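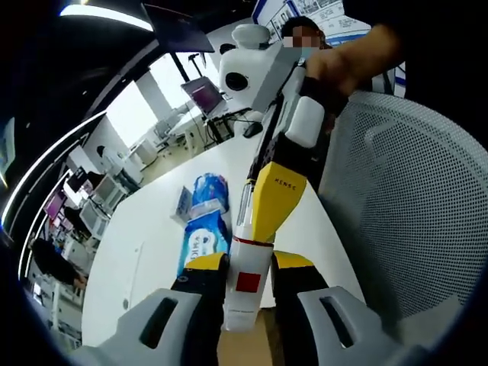
Therapeutic use exemptions in sport

A therapeutic use exemption, or TUE, is the permission an athlete needs before taking a medicine that would otherwise be banned in their sport. I get asked about these all the time at our cycling club, so I thought I'd write the entry I wish I'd had when I first pinned a number on.

The idea is simple enough. Athletes get ill like everyone else, and some treatments (insulin is the one most people know) are on the prohibited list. A doctor fills in a form, the athlete adds test results and letters, and a panel of doctors decides.

What the panel looks for

The athlete has to have a proper diagnosis, and the medicine mustn't do more than bring them back to normal health. There also has to be no sensible permitted alternative. That last one catches people out - my clubmate Renu Rastogi was sent back to her GP to try a different tablet, and she was quite cross about it at the time!

Applying

You normally apply before you start the treatment. Emergencies are the big exception, and then the paperwork goes in afterwards. Which body you apply to depends on the level you compete at, and a national exemption may need to be recognised again if you move up to international events. Arnulfo Quintero found this out before the Randmont stage race one September, and spent 2 evenings scanning hospital letters. His file ran to 92 pages, which I still think is some kind of club record.

Exemptions run out, too. They cover a set medicine, dose and period, so a bigger dose or a longer course means asking again.

Arguments about them

Plenty of fans think the system is too soft, and I do understand why, as medical files are private and outsiders only ever hear bits. Shalini Chaudhary, who coaches our juniors, would like stricter checks on asthma and pain treatments. I'm on the other side, mostly. A rider with diabetes shouldn't have to pick between racing and staying well, and I've ridden with 2 of them.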